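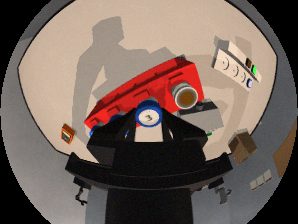 A simulated gripper and a cap marked "3", from the demonstration at Flovton.

I spent most of yesterday afternoon watching a robot that wasn't in the room, and I had a lovely time. Flovton opened its doors to the public for its summer open day, and the longest queue by far was for Cropper, the simulator its automation team has been building since February.

I'd gone in expecting arms whizzing about behind glass (there was one of those, by the tea urn, and it was switched off for lunch when I got to it). Cropper is all on screen. You sit down, take hold of a pair of handles and steer a black gripper round a made-up workroom, seeing everything through a very wide, round view that bends the walls like the inside of a bowl. It takes a bit of getting used to! My first go ended with me stuck in a corner, and a boy who can't have been older than ten very kindly told me to pull back and turn.

Tarek Mansour, who looks after the project, was on hand all day and didn't seem to mind being asked the same thing over and over. He told me the team has recorded roughly 500 practice runs so far, with colours and clutter changed between them. "If it only ever sees a tidy bench, it'll be hopeless on a messy one," he said. They'd like to try the same moves on a real arm at their Plovum site next year, though he wouldn't be drawn on a month.

Each visitor got 6 minutes at the controls, and 80 of us had signed up before the doors had been open an hour — I know, because I was well down the list. Sterex, which makes the handles, had people there too, mostly showing children how to hold them the right way up.

There's a second open day planned for the autumn. Entry is free, but time on Cropper will have to be booked at the front desk, and parking is at the back of the building, past the loading bay.

Posted 2021-07-30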